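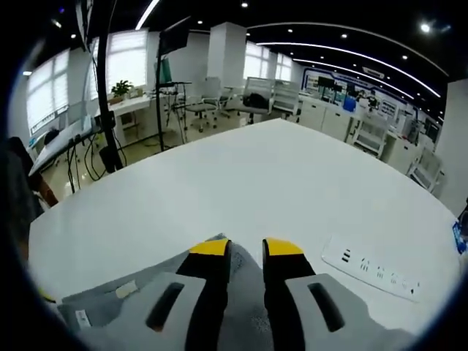 Folding evening draws a crowd at Trallurcombe

July 3, 2021

I went along to the clothes-folding and mending evening in Trallurcombe last week thinking I'd stay for half an hour, have a cup of tea and write two paragraphs. I stayed until they were stacking the chairs, and I came home and emptied my entire chest of drawers onto the bed (my husband was not thrilled, he was trying to sleep in it).

The evening is run by Ratree Srisuk, who has the little alterations shop, Meesuk, at the bottom of the hill. She started it in June on the first floor of the Timura building, in the big bright room with the shiny floor, and it has gone from a handful of her own customers to a proper fixture. There were 13 of us this time, and that's with two regulars away at a wedding.

You bring a bag of clean clothes, whatever has been sitting in the "I'll deal with it later" pile, and you get a bit of white table to work on. Ratree goes round and shows you how to fold each thing so it stays folded, and if something needs a stitch she shows you that as well. It costs £2 on the door and the money goes on thread, needles and biscuits. Good biscuits, too!

I'd brought mostly tops, and I learned in the first five minutes that I have been folding them wrong since I was about nine. I've always started with the sleeves. Ratree starts by getting the whole thing flat, and she is very firm about it. Out to the corners, smooth from the middle with the side of your hand, then leave it alone for a second and look at it. "If it's crooked now it will be crooked in the drawer," she told me, and then unfolded my nice neat square and made me do it again.

Grey, by the way, was the colour of the night. I don't know if it's the town or just the time of year, but there was an awful lot of grey cloth on those tables, and more than one muddle at the end over which bit belonged in which bag. Labels came in handy there. We had quite a long chat about labels, in fact, because half the room cuts them out the moment they get home and the other half wouldn't dream of it. Ratree is in the second half. She reads the care label before she does anything, and if it scratches she unpicks it properly with a small pair of scissors and keeps it in an envelope. I have never in my life kept a label in an envelope, but I can see the sense of it when you're standing over the washing machine wondering if you're about to ruin something.

The mending part comes after the tea break. It's quieter, as everyone is squinting at a needle. I managed a hem, my neighbour at the table sewed a pocket shut by mistake and had to start over, and a very patient lad of about sixteen took in the waist of some trousers he'd bought too big in a sale. He'd done a lovely job of it, small even stitches all the way along. I asked if he'd sewn before and he said only at the last one of these.

If you fancy bringing a sewing machine or an iron, have a word with Ratree first. There's a power strip but the sockets get claimed early, and she prefers to have the irons all at one end. Hand sewers can sit where they like. The tables are a good height if you're standing and a touch high if you're not, so I'd bring a cushion if you've got a dodgy back like mine.

There's a bigger plan brewing as well. Ratree wants to put together a lending shelf of sewing bits for people in the town who don't have any at home: scissors, pins, tape measures, a couple of basic machines. She's had a price from Flestberg for the shelving and the first lot of kit, and it comes to £295. The door money won't get there very quickly, so there will be a cake stall outside the shop, and she is also after any decent scissors you're not using. Sharp ones, please. She held up a pair somebody had already donated and they wouldn't have got through a slice of ham.

I asked her if she minded spending her evening doing more or less what she does all day. She laughed and said that at work people hand her a bag and go away, and here they have to stop and do it themselves, and she gets to sit down now and then. I didn't see her sit down once, for the record.

The next one is the week after next, same room, doors at half past six. You don't need to book but do try to be on time, as she does the flat-on-the-table talk right at the start and you'll be lost without it. Children are fine if they're with a grown-up and can be trusted near pins. Bring your clothes clean, bring your own bag to take them home in, and put your name on it.

My drawers, since you ask, are looking marvellous. The top two, anyway. The bottom one is jumpers and I'm saving those for the next session, as Ratree says there's a different method for anything thick and she wouldn't tell me what it was.

Scissors and offers of cake can be dropped in at Meesuk during shop hours.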